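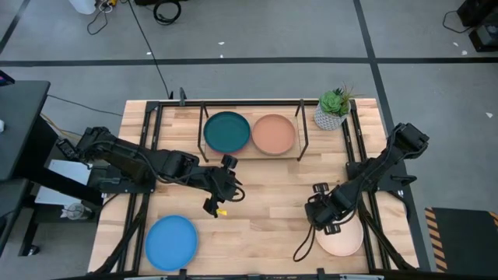
Magdalini Karagiannis was worried about her job when she heard that robots were coming. She told the other workers at Deltside that she had washed and stacked plates for 18 years, and she wanted to know what would be left for her to do.

It was a fair question, and a lot of grown-ups ask it. Deltside is a big kitchen in the town of Inthorpe. It cooks lunches for schools and sends them out in vans. When the dirty plates come back, they have to be washed, dried, sorted and put away. People have always done that by hand. Now some of the sorting is being handed over to robot arms.

What is automation?

Automation means getting a machine to do a job that a person used to do. A washing machine is automation. So is a door that slides open when you walk up to it. A robot arm is another kind. It has joints, a bit like your shoulder, elbow and wrist, and a motor to turn each one. At the end there is usually a tool. For picking things up, the tool is often a gripper, with two fingers that close together.

Why are plates hard for a robot?

Think about how you pick up a plate from a table. You slide your fingers under the rim, tip it up and lift. You don't have to plan it. If the plate starts to slip, you hold tighter before you have time to think.

A robot has to work all of that out. It needs to know where the plate is, which way it faces and where the edge is. If it squeezes too hard, the plate may crack. If it doesn't squeeze hard enough, the plate falls. Putting a plate in a rack is harder still, because the plate has to be turned on its side and lowered into a narrow space. It mustn't knock over the plate that is already there.

That is why robots practice on a table first, with only a few plates. When you use plates of different colors, it is easy to tell the robot which one you mean. "Put the blue plate in the rack" is a clear instruction. Two arms can also share the work – one can hold something steady while the other moves.

Learning takes a lot of tries. The Deltside team ran one test 100 times. The robot had to pick up a plate and stand it in a rack without dropping it. It managed 83 of them. That sounds like a good score, and for a robot that is still learning it is. In a real kitchen it would mean a lot of plates on the floor, so there was more practice to do.

What changed for the people?

Before the robots, a shift in the plate room meant standing in one place and making the same movement over and over. Dionysis Koutsoukos had sore wrists most evenings. He now spends half his shift checking plates for chips and cracks, and the other half loading vans. He likes the vans better.

Magdalini kept her job, but it is a different one. She had 4 weeks of training and learned how to start the arms, how to stop them, and what to do when one gets stuck. She also teaches the engineers things. She knew that wet plates stick together in a stack, and the engineers didn't.

Some changes are harder to like. The plate room used to be a noisy, chatty place. There are fewer people in it now, and Evanthia Politis says she misses talking while she works. She also found the training difficult, because most of it was on a screen. The kitchen has promised that no one will be sent away this year. The workers have asked what happens after that, and they haven't had an answer yet.

Who decides?

Robots don't choose where they work. People do. The managers decide which jobs to give to a machine. The engineers decide how it moves. At Deltside, the workers have a meeting every month where they can say what is going well and what isn't. At the November meeting they asked for a stop button on both sides of each table – one was too far to reach. The new buttons are being fitted.

Words to know

Gripper: the part of a robot arm that holds things.
Joint: a place where an arm can bend or turn.
Shift: the hours a person works in one day.
Engineer: a person who designs, builds or fixes machines.

Something to try

Put on a pair of thick gloves and ask a grown-up for a plastic plate. Lay it flat on a table. Now pick it up using only your thumb and one finger, and stand it in a dish rack. Try it again with your eyes closed while a friend tells you where to move your hand.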